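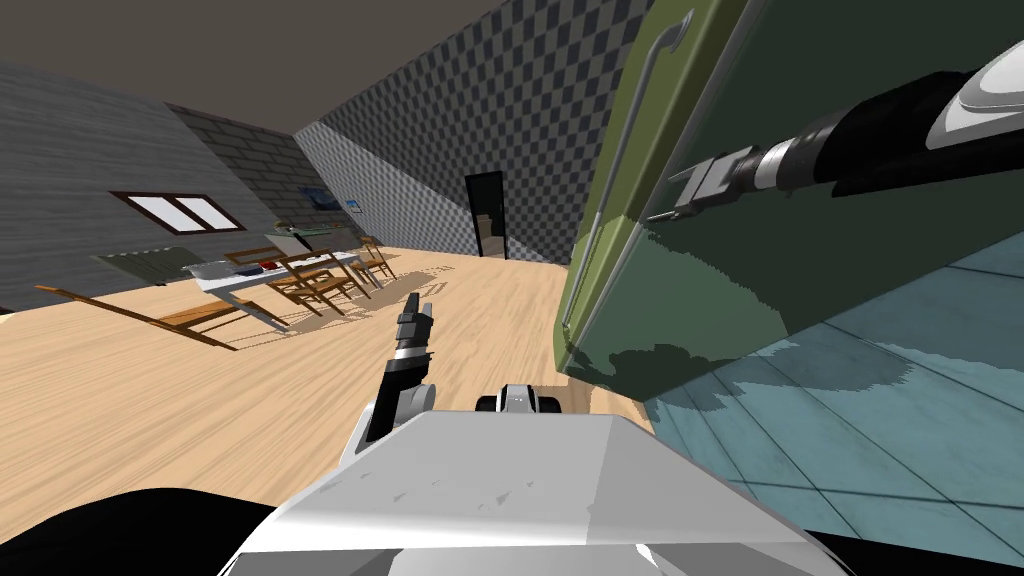 The simulated kitchen at Friday's open day, with the right gripper up at the green fridge door.

I spent my Friday evening watching a robot deal with a refrigerator, and I'd happily do it again! Skemico opened its doors in Undard for 2 hours, and 38 of us squeezed in around the big screen (I got a spot near the front, next to the cookies).

The robot and its kitchen live entirely in a simulator called Flevivano. You get the wood floor, blue tile over by the fridge, a dining table with chairs, even a couple of little framed pictures on the brick wall. The team told us they've built 412 rooms like it so the software can practice on doors and handles before it goes anywhere near a real house.

My favorite part was the question time. A kid behind me wanted to know if the robot ever gets hungry, and a man from the Šindelář hardware store asked very seriously about hinges for a good seven minutes. I asked how long a practice run takes and got a long answer that I only half followed, but the short version is that they run a lot of them overnight.

The next open day is in December. It's free, doors open at 7, and you'll want to come early if you'd like a chair.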